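Does the one-basket method do anything for anyone?
Home & Cleaning > Clutter
August 2026

pellgrove
I keep seeing this recommended. You take one laundry basket, walk through the living room, throw in whatever doesn't belong, and sort it later. My sister-in-law swears by it. I tried it for most of July and what I got was a basket full of stuff. Has it worked for anybody past the first week?

mudroom_max
Works for me. 14 minutes a night, timer on, done. You're probably not emptying it.

pellgrove
I am emptying it. Onto the table. Then the table is the problem.

tinlid
I'm with pellgrove. These methods all come from people selling baskets. I bought the Predon one with the divider and the divider fell out. The cheap Cuma one holds the same amount of junk.

What bugs me is that "doesn't belong" covers everything. Food containers, bags and wrappers go in with things you want to keep, and half of it is plain trash that never needed to ride around in a basket. Same with tables. Paper gets balled up next to a box and stays there.
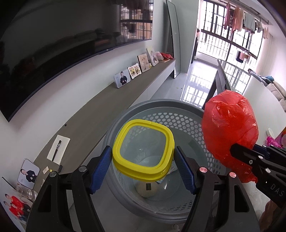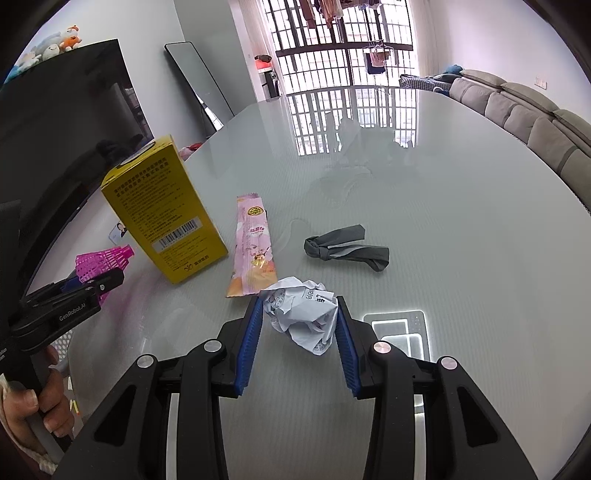
So my question for the basket people is why trash isn't its own trip. One bag, trash only, before you touch anything else. I did that and the "clutter" was maybe half what I thought. The rest was stuff with a home two steps away.

mudroom_max
That's just the basket method with an extra step.

tinlid
It's a different method. Yours moves trash from one surface to another.

oberlin_k
Have to disagree with both of you. Low cabinets are the real issue. Any long flat top at hip height will collect pens, cards, cables and bottles no matter what you do. I got rid of mine. Family photos went up on the wall and I haven't had a pile there since.

pellgrove
Not getting rid of a cabinet over a pen.

oberlin_k
Your call. Mine was a Villa and it sold the same day.

hatpin3463
Is anyone using the Jinero app for this? It gives you points for each item you put away.

tinlid
I got to 1000 points and the living room looked the same. It doesn't know if you put the thing away or just tapped the button.

mudroom_max
3000 here and my floor is clear, so.

tinlid
Your floor was clear before, you've posted it.

pellgrove
OK, I'll try trash first for two weeks and leave the basket in the closet. Not expecting much. What do you do with boxes that still have something in them? Those are what sit on my table longest.

tinlid
Open it and look. If it's one packet, the packet goes in the cupboard and the box gets flattened.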